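Gostix Grocery Pile – finger pad comparison, data card

Welcome, and thank you for taking an interest in this little collection! Gostix Grocery Pile is a set of short recordings made with a hand-held two-finger gripper in home kitchens, picking things out of an untidy heap of shopping. We put it together in March to settle a friendly argument between the Sadent and Gough halves of our group over which finger pads to use for the next round, and it grew into something we thought other people might like to have.

What is in it

There are 189 recordings, each with video from the camera on the gripper, the jaw opening over time, and a one-line note typed in by whoever was holding the tool. Video runs at 60 frames per second for the Gough pads and 30 for the older Londitel ones (we changed a setting halfway and didn't go back, sorry). If you plan to mix the two, please bring everything down to 30 before you train on it. The loader has a switch for this, called match_rate, and it is off unless you turn it on.

The pile is meant to be awkward. Paper tubs give way when you squeeze them, cartons are wide and slide, and bags crumple and change shape between one try and the next. We left things leaning on each other and asked people to go in from whatever side felt natural.

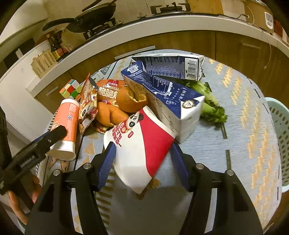
Blue rubber pads on either side of a panda snack cup, with milk cartons and greens behind it.

How we compared the pads

Each person used both sets of pads on the same pile, and afterward marked every try as held, slipped or crushed. "Crushed" is a judgment call – one person's dent is another person's disaster – so treat that column gently. We did not measure force. The jaw opening is the closest thing you'll find, and for soft packaging it is a fairly good stand-in.

Known problems

The clock on the Londitel recordings drifts a bit against the jaw readings, and the fix in tools/align is good enough for most uses but not for very fast closings. Labels on the packaging are left readable. Hands and sleeves show up at the edges now and then, so please crop if your project needs that.

Using it

Free for research and teaching. If you find a mislabeled try, open an issue with the recording number and we'll happily correct it in the next release.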